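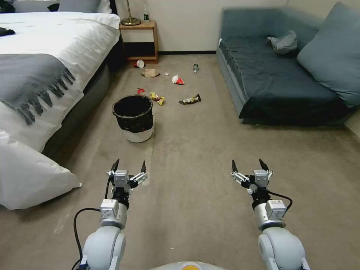 Les deux bras de Kanaro face à la poubelle et aux emballages, sur la moquette de la chambre.

COMMUNIQUÉ DE PRESSE – mars

Le club de robotique Trisden s'attaque au rangement de la chambre

Après un bras qui servait le café à côté de la tasse, le club étudiant Trisden revient à des ambitions domestiques. Son robot Kanaro participera en mars à la coupe Quintela, épreuve « chambre en désordre » : ramasser les déchets, viser la poubelle, laisser le lit tranquille.

Les équipes disposent de 300 secondes. Kanaro en a longtemps consacré la moitié à réfléchir devant un gobelet. « À dix-neuf ans, nos membres mettent nettement plus de temps, et il faut leur demander deux fois », relativise Florence Doucette, responsable du projet.

Le règlement accorde 5 points par déchet jeté et en retire 4 si la poubelle se renverse. Le club connaît surtout la seconde règle.

La finale se tiendra à Lirkberg, dans un gymnase de 1935 dont le chauffage semble d'origine. Entrée libre, pull conseillé. Le public est prié de remporter ses emballages.

Contact presse : Florence Doucette, club Trisden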